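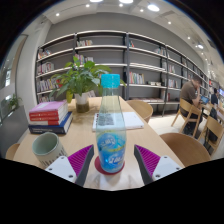

Hirance Grasp is a perception and grasp planning library for two-finger grippers. It takes color frames from a wrist-mounted camera, with or without a depth channel, and returns ranked grasp candidates with an approach vector, an opening width and a confidence value. Transparent objects are the main reason people buy it. A clear bottle bends whatever stands behind it, so an open notebook on the far side shows up magnified inside the bottle's outline, and a depth sensor often reports the table instead of the plastic. Grasp fits the outline from opaque cues first, such as a cap or a label, and fills in the clear wall between them.

## What is in the package

- **hg-segment** - instance masks, including a separate class for clear plastic and glass
- **hg-plan** - candidate generation and ranking
- **hg-servo** - closed-loop correction during the last part of the approach
- **hg-replay** - desktop viewer for recorded episodes, with masks and candidates drawn over each frame

The modules run as separate processes and exchange messages over a local socket. Any of them can be replaced. The message format is documented in full and has not changed since version 2.

## Finger models

Compliant pads are described in a short text file: pad length, fin spacing, fin direction and maximum opening. Grasp ships with profiles for flat rubber, ribbed and fin-ray fingers. The planner treats ribbed pads as soft along the closing axis and stiff across it. If your fins are angled, set `fin_angle` before calibrating; changing it afterward invalidates the width table.

## Timing

| Item | Value |
|---|---|
| Servo loop | 15 Hz |
| Candidates returned per call | 10 (default) |
| Episode length in hg-replay | up to 3000 frames |

Planning time depends on clutter. Books, mugs and plants close to the target all add collision checks. Use `roi_margin` to limit the search area.

## Known limits

Ceiling spotlights reflected in curved plastic can be read as edges. Version 4 masks most of them, but fixed exposure is still recommended. Fully clear objects with no cap or label need the depth channel. Stacked glassware is not supported.

## Licensing

One license covers one workstation and any number of grippers. The price is 700 euros per year, including updates and email support. Orders go through Flotemen; integration questions go to Oksana Palamarchuk at Hirance. Please attach an hg-replay export and your finger profile to any support request.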